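MUS 238 Music Business and Touring
Week 6 handout: Advancing a show

Lecturer: Lindsay Maihi
Tutorials: Hưng Đặng, Aurelia Gavrilă

Reading for this week: chapter 4 of the course reader, up to the section on freight. The part on visas is covered in Week 9.

1. What advancing means

Advancing is the work done between the contract being signed and the band walking in the door. The tour manager contacts each venue, confirms what was agreed, and finds out what wasn't. On a small tour this is usually one person with a phone and a laptop. It starts 14 days before the first show at the latest, and earlier if there is a festival on the run.

The contract covers the fee, the date and the set length. The rider covers technical needs and hospitality. The advance covers everything else: parking, load-in, stairs, power, who has the key, where the merch table goes and what cut the venue takes from it.

2. The day sheet

Every show gets one day sheet, one page long. If it runs to two pages, people will lose the second one. Print a copy for each member of the touring party, even if you also send it to their phones.

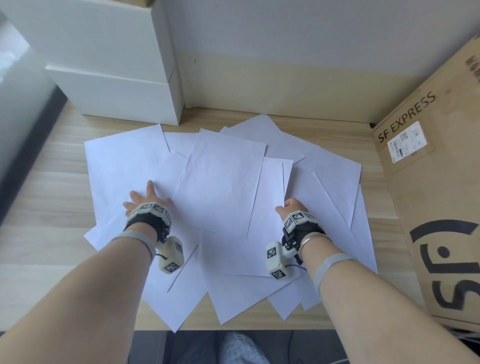

3. What goes on the day sheet

Venue name, street address and load-in address (often different)
Venue contact and mobile number
Load-in, sound check, doors, support set, headline set, curfew
Capacity and tickets sold to date
Meals: supplied or buyout, and the amount
Hotel address and check-in time
Departure time the next morning

4. Worked case: Brarkano at the Jilosa

Brarkano are a four-piece playing the Jilosa, a licensed room with a capacity of 262. The promoter is Fultis. The deal is a guarantee against a percentage of the door, whichever is greater. Iulian Sima is tour manager and also mixes front of house.

Load-in 3.30 pm
Sound check 4.30 pm
Support check 6.00 pm
Doors 7.30 pm
Support 8.15 pm
Brarkano 9.30 pm
Curfew 11.00 pm

Note the half hour between the support check and the usual meal break. In the first draft Iulian had no gap there at all, and the support act would have been eating during doors. Look for this kind of problem before you send anything out.

The next show on the run holds 567 and has its own lighting operator — the plot has to reach her a week ahead.

5. Settlement and paperwork

Settlement happens after the headline set, in the venue office. Bring the contract, the rider, a float for merch and a calculator. Check the ticket count against the venue's report before you discuss any deductions. Ask for a receipt for every cost the promoter takes off the top. Sign nothing you haven't read, however late it is.

Keep signed settlement sheets on paper as well as scanned, and put them away the same night. 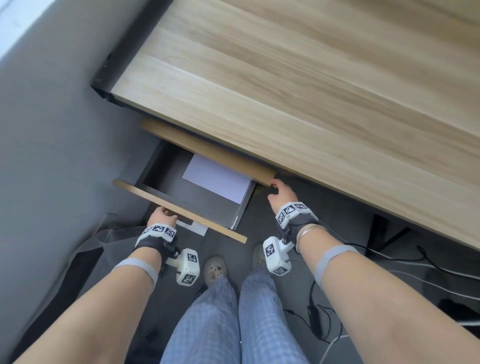 Fig. 2. Sheet of paper in a desk drawer.

6. For tutorial

Draft a day sheet for the second show. Paraschiva Jitaru will post the venue's tech pack on the course page. Bring one printed copy to swap with another student.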